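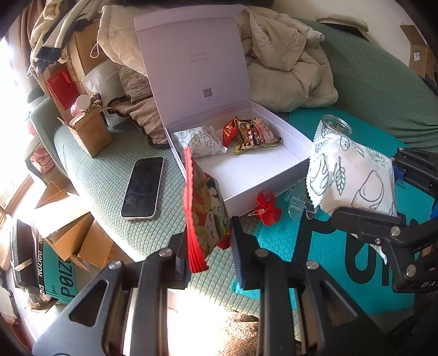

Section 3: Packing and Sending Your First Snack Swap Box

Okay, so you've made your profile on Plurneck, you've been matched with a swap partner, and now you have a pile of snacks on your bed and no clue what to do next. I've been there! I've sent a lot of these boxes by now (and had one come back to me looking like it had been sat on), so this section is the way I do it these days.

Before you start

You'll need a box, packing tape, tissue paper or newspaper, a kitchen scale, a pen that doesn't smear, and your partner's preference card. Print the card if you can. I used to read it off my phone and I'd always scroll past the allergy line.

CAUTION: Read the allergy line first and read it again before you tape the box shut. If your partner lists nuts, that includes snacks that only say "may contain" on the back. If a label is in a language you don't read, look the product up or save it for a different partner.

Choosing what goes in

1. Open your match page and tap Swap Details. Your spending limit is at the top. Please stick to it, even if you're feeling generous, as your partner is going by the same number.

2. Pick your big items first. I like one salty thing and one baked thing, and then I fill in with small candies. Little wrapped pieces are great for this, they tuck in anywhere.

3. Check every date. Plurneck asks for at least 10 weeks left on anything you send, and a package going overseas can eat up a good chunk of that just sitting in customs.

4. Leave out anything that melts if it's warm at either end. Save the chocolate for January. (Unless your partner is in Australia. Then don't.)

5. Leave out fresh fruit, meat, jerky and anything homemade. I know your cookies are wonderful. They still can't go.

NOTE: Sealed factory packaging only. If you bought a big bag and want to split it, the pieces inside have to be wrapped one by one.

Packing the box

6. Set a gift box inside a plain shipping box if you're using one. A pretty box by itself gets crushed, and the postage label ruins the lid anyway.

7. Put a layer of crumpled paper on the bottom. Heavy things go in next, then the puffy bags on top, standing up if they fit that way.

8. Fill the gaps. Close the lid and give the box a gentle shake, and if you hear sliding, add more paper. Keep going until it's quiet!

9. Write a short note and put it in last. Say what each snack is, and if something is spicy, say so. My very first partner got a tamarind candy from me with no warning at all and I still feel a bit bad.

10. Weigh the finished box and type the weight into the app. Round up to the next ounce. If you come in under, the post office may hold the box for extra postage, and sorting that out is a pain.

Filling in the customs form

11. Tap Make Form. The app fills in both addresses, so check that the apartment number came through. It drops off sometimes when the street line is long.

12. List each kind of food on its own line. "Candy" and "crackers" are fine. "Snacks" all by itself gets boxes opened.

13. Choose Gift as the reason and put in what you really paid.

14. Print two copies. Tape one to the outside in a clear sleeve and put the other inside with your note.

Dropping it off

15. Take the box to the counter the first time. After that you can use a Dameck locker if there's one near you, but I'd want a person to look over your form once.

16. Keep the receipt, and enter the tracking number the same day. Your swap stays marked Not Sent until you do, and your partner gets a sad little reminder email about it.

If something goes wrong

Error 3075 means the weight and the box size don't match up. Nearly always you've typed pounds where it wants ounces.

Error 1829 means your partner's country has a limit on one of your items. Tap the red line on the form to see which one, swap it out, and make a new form.

If the tracking hasn't moved in about 3 weeks, open a ticket from the match page. Don't send a second box until you hear back.

Receiving boxes is covered in Section 4.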